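From: Ankit Rajput
To: Bilingual Families list
Date: 2022-08-28
Subject: Re: She understands everything but answers in English

Hello Murov, and hello everyone,

I read your message over breakfast and again on the train, and I've been composing this in my head ever since, so forgive me if it rambles (those of you who have been on the list a while will know that it will!).

Murov wrote:
> Our daughter is nearly 5 and has heard my language from me since
> the day she was born. She understands all of it, jokes included.
> But since she started at school in Sutville every answer comes
> back in English. If I pretend not to understand she gets cross and
> walks off. My mother rings every week and the two of them have
> nothing to say to each other. Should I give up, or get stricter?

Please don't give up, and please don't get stricter either, at least not yet. Our son did exactly the same at that age. For most of a year I spoke Gujarati and he spoke English, and we got along quite happily like that on the bus, in the bath, everywhere. I was sure it was all slipping away. Then we went to stay with my aunt in November, and she has very little English and no patience at all with mumbling, and by the end of the second week he was arguing with her about biscuits in whole sentences. They weren't very correct sentences, but I could have cried.

So my first thought is that understanding everything counts for a great deal, and I'd try to be pleased about it. It's all in there.

I did try the pretending business too. He knew perfectly well that I spoke English, he'd heard me talking to the plumber. What worked better for us was just saying his sentence back to him in Gujarati, in a friendly way, and carrying on with the conversation. He says "I want the red one", I say the same thing in my language as if checking, and hand it over. No lesson, no waiting for him to repeat it. 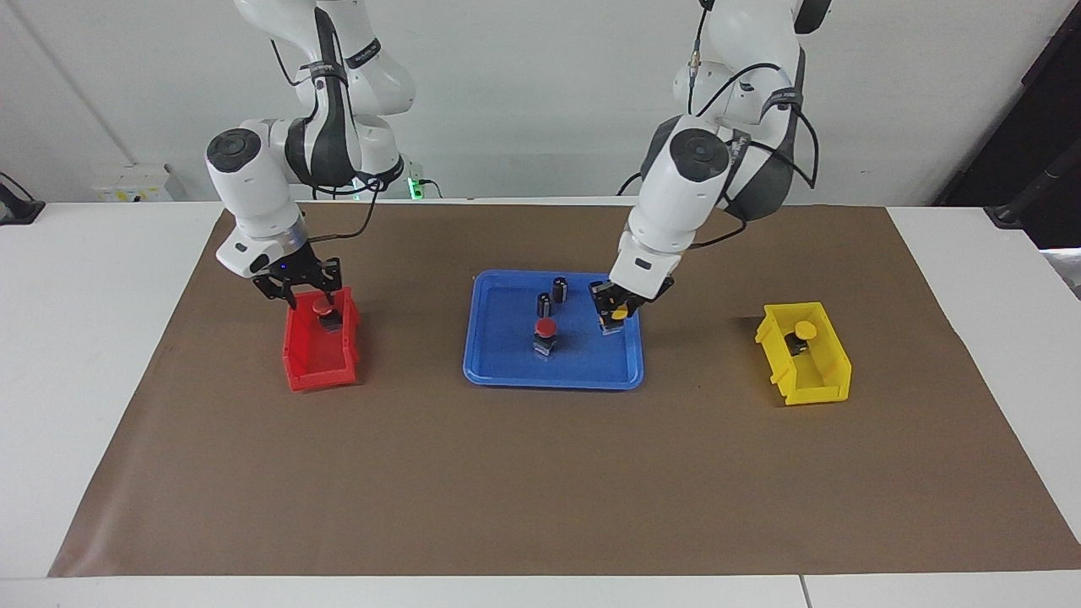 Red storage bin on the brown mat, with a robot gripper lowered into it

The other thing was finding him people who needed the language, and preferably small people. A cousin is worth ten grandmothers, I'm sorry to say. There's a playgroup in Grorwood that meets in the library, and the families there speak all sorts, but three of the children have Gujarati and they mostly shout it at one another over the train set. He came home with words I had certainly never taught him.

About your mother and the phone, I do feel for you. A five-year-old with a telephone is hopeless in any language. We stopped asking him to "talk to Granny" and gave them something to do together. She reads him a story on the video call and gets bits wrong on purpose, and he can't bear it, he has to correct her. Mrs Bansal, who used to post here a lot, had her father play snap with the children over the screen, which sounds like chaos but they learnt all their numbers that way.

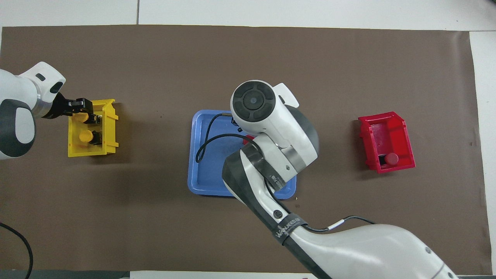
I should say that we never managed anything like an even split. I once kept a notebook for a month, and on an ordinary school day he was getting 60 minutes of my language if I was lucky, and 42 of those were at bedtime. I was quite downhearted when I added it up. But bedtime is a good time, he's lying still and wants it to go on for ever, so I stopped worrying and read longer books.

He's eleven now. He makes mistakes with his verbs and has an accent that my aunt finds very funny, and he chats to her without my being in the room. I'd have taken that gladly when he was five.

Do let us know what your mother makes of the stories, if you try it. And if you'd like the name of the picture books we used, write to me off list and I'll dig them out of the loft.

Warmest wishes to you and your daughter,
Ankit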